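Linens and Bedding: Washing, Drying and Putting Away

Sheets last longer when they are washed a little cooler and dried a little less than most people do it. The tips below cover cotton and cotton-blend bedding. Linen and silk are on their own page.

Washing

Wash sheets by themselves. Towels are heavier, shed lint, and hold water, so a mixed load comes out with the sheets twisted and the towels still dripping. Fill the drum two thirds full at most. A queen fitted sheet likes to swallow everything else in the load, and if you button or zip the duvet cover before it goes in, it can't do the same.

Use warm water for everyday washing and hot only after someone has been sick. Measure the detergent. Too much leaves a film that makes cotton feel stiff, and people then add softener to fix it, and that leaves another film. If your sheets already feel coated, run one load with no detergent at all and see if suds appear.

Stains should be dealt with before the wash. For body oil on pillowcases, rub in a little dish soap and leave it 14 minutes or so -- I set the timer for 14 and forget it otherwise. Blood gets cold water only.

Drying

Take sheets out while the hems are still slightly damp. Shake each one hard, fold it once lengthwise and lay it out on a table or bed. Smooth from the middle toward the edges with flat hands. Most shallow wrinkles will relax this way and you can skip the iron. 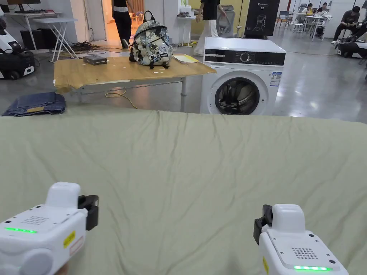
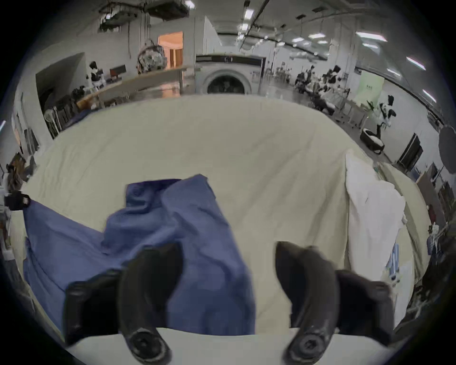

Page last changed: January 5, 2022

Duvets need more time. Dry on low and stop the machine every half hour to pull the filling apart where it has clumped. When you think it is done, leave it spread out for a few hours before it goes in a closet. The filling holds moisture long after the cover feels dry, and a musty duvet is hard to bring back.

Folding

For a flat sheet, fold in half lengthwise, then in half again, then into 3 along the length. Fitted sheets: tuck the corners into one another, lay the thing down, fold the elastic edges in until you have a rectangle, and fold that the same way. It will not be perfect. Parveen Afridi wrote in to say she rolls hers and ties them with a strip of old pillowcase, and that works fine on a deep shelf.

Storing

Keep each set inside one of its own pillowcases. Label the shelf by bed size. Cotton bags are better than plastic for anything stored longer than a season -- plastic traps damp, and it can yellow white cotton.

I go through the linen closet every March. Anything thin in the middle gets cut up for dust cloths, and old flat sheets are saved for painting.

Cedar blocks should not touch the fabric directly. Sand them lightly when the smell fades.

See also: Ironing Pillowcases, Mending a Torn Hem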